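Zwischenbericht an die Tarawneh-Stiftung
Projekt: Kastration und Versorgung freilebender Katzen in Preldale und Porell
Berichtsstand: 28. September 2021
Verfasser: Segundo Ccori

Stand der Arbeiten

Die Förderung läuft seit Januar. Im Antrag hatten wir zwei Abschnitte vorgesehen: zuerst die Höfe rund um Preldale, danach das Gewerbegebiet in Porell. Der erste Abschnitt ist bis auf einen Hof abgeschlossen, der zweite hat begonnen.

In Preldale haben elf Höfe mitgemacht. Auf sieben davon sind alle uns bekannten Tiere kastriert, gekennzeichnet und registriert. Auf drei Höfen fehlen noch einzelne Katzen, die bisher nicht in die Falle gegangen sind. Der Futterplatz bleibt dort bestehen, und wir fangen im Spätherbst noch einmal nach, wenn die Tiere wieder regelmäßiger kommen. Auf dem letzten Hof hat der Pächter gewechselt. Mit dem neuen Pächter gibt es ein Gespräch, aber noch keine schriftliche Zustimmung, und ohne diese stellen wir keine Fallen auf.

In Porell wird zurzeit nur gefüttert und beobachtet. Die Tiere halten sich hauptsächlich hinter den Lagerhallen und an der alten Verladerampe auf. Dort haben wir zwei Futterstellen mit Wetterschutz eingerichtet. Eine davon musste versetzt werden, weil der Betreiber die Zufahrt frei haben wollte. Die Katzen haben den neuen Platz nach einigen Nächten angenommen.

Fang und tierärztliche Versorgung

Gefangen wird weiterhin mit Klappfallen, die ständig beaufsichtigt werden. Trächtige Kätzinnen im letzten Drittel und säugende Kätzinnen werden nach Rücksprache mit der Praxis nicht operiert, sondern später erneut gefangen. Das verlängert die Arbeit auf einzelnen Höfen erheblich, wir wollen daran aber nichts ändern.

Die Operationen übernimmt die Praxis in Plendlow. Hadi Jaber stimmt dort die Termine ab und holt die Tiere nach der Aufwachphase wieder ab. Im Frühjahr kam es zu Engpässen, weil die Praxis an den vereinbarten Vormittagen auch Notfälle annehmen musste. Inzwischen ist ein fester Vormittag reserviert, an dem wir bis zu sechs Tiere bringen können — mehr schaffen wir beim Fangen in der Regel ohnehin nicht.

Bei einem Kater aus Preldale wurde ein alter Kieferbruch festgestellt. Er wird in der Pflegestelle mit weichem Futter versorgt und geht nicht an den Hof zurück. Zwei Geschwistertiere aus demselben Bestand hatten starken Katzenschnupfen und sind nach der Behandlung wieder frei.

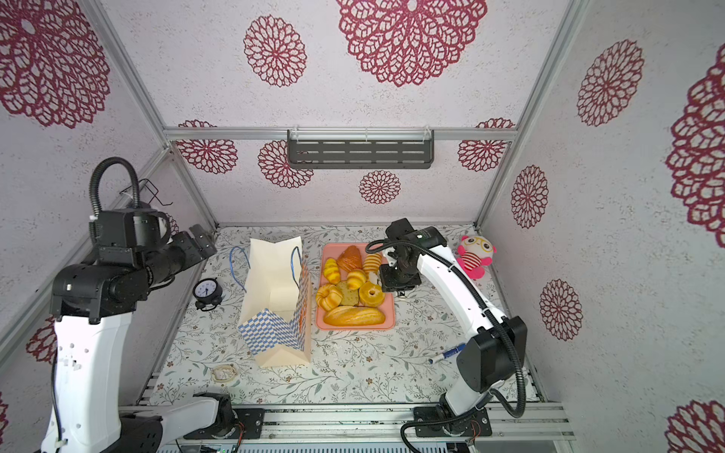
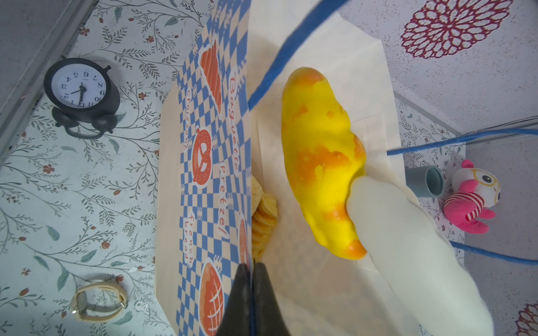
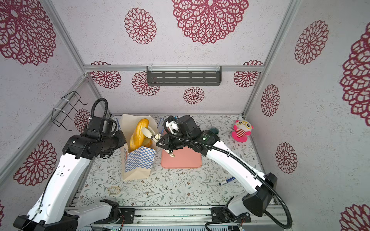

Bild 1 und 3: Arbeitszelle mit zwei Roboterarmen. Bild 2: Spielzeug-Croissant zwischen den Greiferfingern.

Jungtiere

Die Zahl der Jungtiere war höher als geplant. Im Antrag stand, dass zahme Welpen nach Möglichkeit vermittelt werden, und daran haben wir uns gehalten. Die Pflegestellen waren den Sommer über voll belegt. Scheue Jungtiere, die beim Fang schon älter waren, haben wir nach der Kastration an ihren Futterplatz zurückgebracht, sofern der Hofbesitzer einverstanden war.

Bei der Vermittlung verlangen wir einen Schutzvertrag und eine Gebühr von 200 Euro. Die Einnahmen sind in der Abrechnung getrennt von den Fördermitteln geführt und werden ausschließlich für Futter und Medikamente der Pflegestellen verwendet.

Mittelverwendung

Die tierärztlichen Kosten liegen im Rahmen des Plans. Unter dem Ansatz liegen die Fahrtkosten, vor allem weil die Praxis in Plendlow für die meisten Höfe günstiger liegt als die ursprünglich vorgesehene. Über dem Ansatz liegen Futter und Streu. Wir bitten darum, den nicht verbrauchten Teil der Fahrtkosten in diese Position verschieben zu dürfen. Eine Erhöhung der Gesamtsumme beantragen wir nicht.

Abweichungen vom Antrag

Die geplante Informationsveranstaltung in Preldale ist ausgefallen. Stattdessen haben wir die Höfe einzeln besucht. Das kostete mehr Zeit, dafür konnten Fragen zur Haftung und zum Umgang mit den Fallen direkt vor Ort geklärt werden. Ob die Veranstaltung für Porell nachgeholt wird, ist offen.

Die Erfassung der Tiere lief anfangs auf Papierbögen, was zu doppelten Einträgen führte. Die Bögen sind übertragen und abgeglichen, neue Tiere werden nur noch in der Tabelle geführt. Bei einigen Katzen aus den ersten Wochen fehlt das Foto.

Nächste Schritte

Der Fang in Porell beginnt, sobald die Genehmigung des Grundstückseigentümers für das Gelände hinter den Hallen vorliegt. Parallel dazu fangen wir auf den drei Höfen in Preldale nach. Für den Winter werden die Futterstellen mit Stroh und isolierten Schlafkisten ausgestattet; das Material ist vorhanden und muss noch zugeschnitten werden.

Die Belege zur Abrechnung liegen diesem Bericht als Anlage bei. Rückfragen zu den Praxisterminen beantwortet Hadi Jaber, alle übrigen bitte an mich.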